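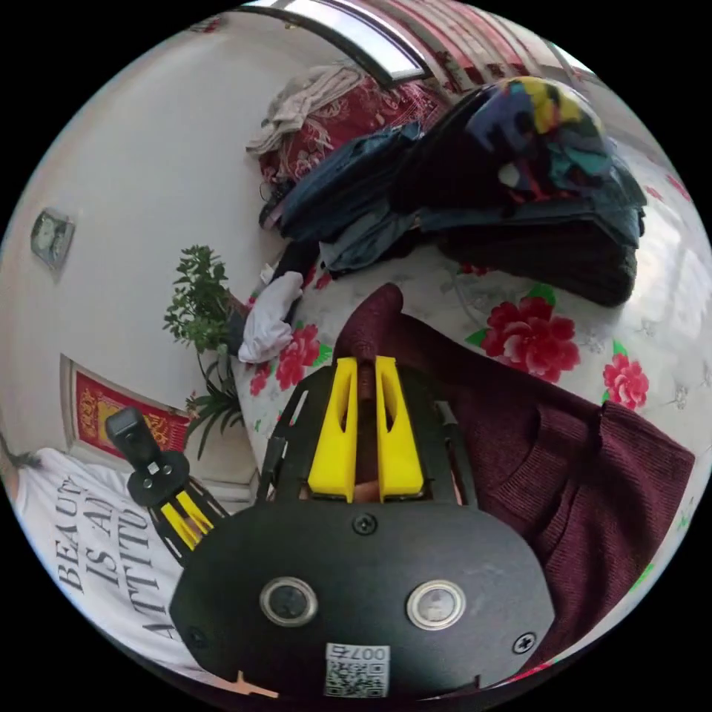

Chapter 6
Fingers First

I started this book meaning to put the motors in chapter 1, and my friend Grażyna Kurek talked me out of it over a very long pot of tea. Build the hand, she said, hold it yourself, and find out what it's bad at before you spend a penny on anything that moves by itself. So by now you should have a gripper you can hold, with a housing, a couple of fingers and something to press. Yours may look nothing like mine, and that's fine! But do look at the yellow fingers on the one here, because they're the bit we'll be fussing over for the whole chapter. Each one tapers, and each has a long slot cut through it, and the black frame they're mounted on has been opened up with cutouts too. Two round buttons sit side by side on the housing, and I'd urge you to copy that layout if you haven't fixed yours yet.

6.1 What we're going to do

Mostly we're going to pick up laundry. I know, I know - you wanted to stack blocks. Blocks are lovely for checking that your fingers meet squarely (we did that in the last chapter with the Zidden test cubes), but a block forgives nearly everything. Jeans don't. A pair of jeans dropped on a bed has seams, pockets and a great heavy waistband, and your fingers will slide off every one of them until you learn where to pinch.

My first set of fingers was solid all the way through. I was very proud of them. I took them down to Surnodach, the shared workshop where most of this book was built, and Miłosz Dudek picked one up, tried to bend it, couldn't, and handed it back without a word. The next set had slots, and they gave a little when they closed on a fold of cloth. I've been cutting slots in things ever since.

6.2 What you'll need

The gripper from chapter 5, with its screws done up properly
Fingers in two shapes, one solid and one slotted (the Zurnska drawings at the back of the book will do for both)
A screwdriver that really fits your screws
A heap of clothes, the more mixed the better
8 strips of thin rubber, cut to the width of your fingertips
A notebook

If you're working at home, use the bed. A bench is the wrong height for this and far too hard, and you'll end up bashing your fingertips on it all afternoon. Work in pairs if you can, with a gripper each, and swap over when your wrist starts to grumble.

6.3 Before you close the fingers

Put the solid pair on first. Open them as wide as they'll go, come straight down on one layer of cloth, and squeeze slowly. Write down where the cloth slips - at the tip, halfway up, or right back by the frame. Do this 9 times with the same garment before you change anything at all, then fit the slotted pair and go round again.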